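### 3.2 Shelf condition and reported storage habits

The household survey covered 600 rented apartments in four districts: Beltach, Minitz, Howells and Denham. Tenants were asked where they kept small items used every day, how often they moved them, and whether the storage had come with the apartment. Interviews took 30 minutes on average and were carried out by the same team in every district. Howells was visited last, in June, after the building owners there had agreed to let us into the shared hallways.

Most tenants owned at least one open shelf that stood on a counter, a desk or the floor. Closed cabinets were more common in Denham, where the buildings are older and the kitchens were fitted before the apartments were split. Open units were preferred by tenants who expected to move within a year. They gave two main reasons: the units are light, and what is on them can be seen without opening a door. Rweyemamu's earlier work on student housing found the same preference, although her sample had few households with children.

We coded each unit by frame, by surface and by number of levels. Wire and mesh were grouped under one frame code — early trials showed that coders could not separate them reliably from tenants' own accounts. Board surfaces were coded apart from bare wire, as small items tip or fall through on bare wire and tenants often add a board later.
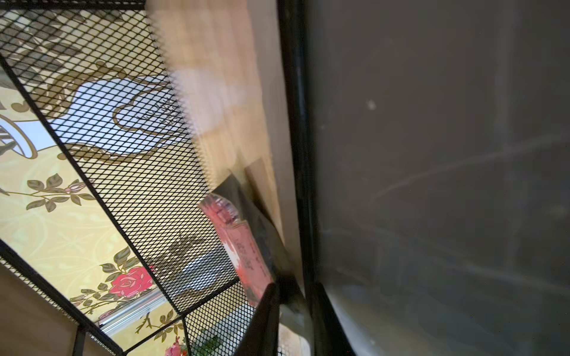
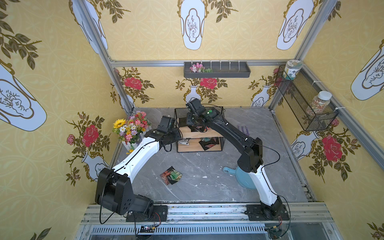
**Figure 4.** Open storage with black metal parts. First: expanded-metal mesh with a thick border. Second: two-tier shelf with a wire frame and light wooden boards.

Items on the lower level were moved less often than items on the upper level in all four districts. The gap was largest in Minitz. Tenants there described the lower level as a place for papers, cards and other flat things that they did not want to throw away but rarely looked at. Several said they had forgotten what was there until the interviewer asked.

Rent level had little effect once apartment size was taken into account. We had expected a stronger link, given that the survey drew on a list of almost 3,000 addresses with a wide spread of rents. Length of stay mattered more. Tenants in their first year kept fewer things on open shelves and cleared them more often — a pattern that held in each district except Denham, where only 100 interviews were completed and the first-year group was small.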